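Home
Explore
Notifications
Messages
Lists
Profile

Search posts and people

Aicha Tahiri
Sorting out the craft cupboard in July, a thread. I have put this off for two years. The cupboard is 975 mm wide inside and I could no longer close the left door.

Aicha Tahiri
Step one was taking everything out and putting it on the floor. Embroidery thread, glue sticks, two broken staplers, a bag of buttons from my aunt, felt, and a shoebox labeled MISC that had another shoebox in it.

Aicha Tahiri
The old system was cardboard. Cardboard is fine until you pull on it. Three of the boxes had split at the corners and one had been holding itself together with washi tape.

Aicha Tahiri
I wanted clear bins with a handle opening in the front. Clear so I can see what is in there without labels, which I never update. The opening so I can pull one off a high shelf with one hand.

Aicha Tahiri
Measure the shelf depth before you buy. Mine is 300 mm and the first bins I ordered stuck out past the edge, so the doors would not shut. Those went to Nathalie Poirier, who keeps seed packets in them now.

Aicha Tahiri
Also measure with the hinges in mind. They take up more room on the inside than you expect. I lost a finger's width on each side.

Aicha Tahiri
What went where:
Thread and needles, eye level.
Paint, bottom shelf, in case of leaks.
Paper, flat, not standing. It curls.
Buttons, top shelf. I use them twice a year.

Aicha Tahiri
Loubna El Khatib asked about the blue tray. It is for whatever I am working on that day. Long and low, so scissors and a ruler fit and I don't have to dig. When I finish, the tray gets emptied back into the bins. That is the rule and I have kept it so far, which is 11 days.

Aicha Tahiri
Clear plastic does scratch. Wash the bins by hand with a soft cloth and dish soap. I used the rough side of a sponge on the lid of an old one and it went cloudy.

Aicha Tahiri
Things I threw out: dried glue, both staplers, markers that no longer marked. Things I gave away: yarn - most of it - to Halldóra Kárason, who knits and will use it. I was never going to make that sweater.

Aicha Tahiri
Someone asked if I counted the buttons. Yes. 1017. My niece did the counting and was paid in buttons, so it is a little less than that now.

Aicha Tahiri
Still to do: the drawer under the cupboard, the fabric scraps, and a decision about the beads. Abdelilah Ouazzani says beads belong in jars. I think jars are heavy and roll around. Undecided.

Aicha Tahiri
Both doors close now. Last post for tonight, I need to get the rest of the felt off the floor before the cat finds it. 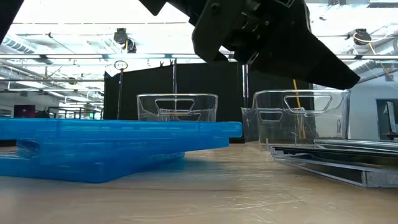

Two of the clear bins, with the blue tray in front.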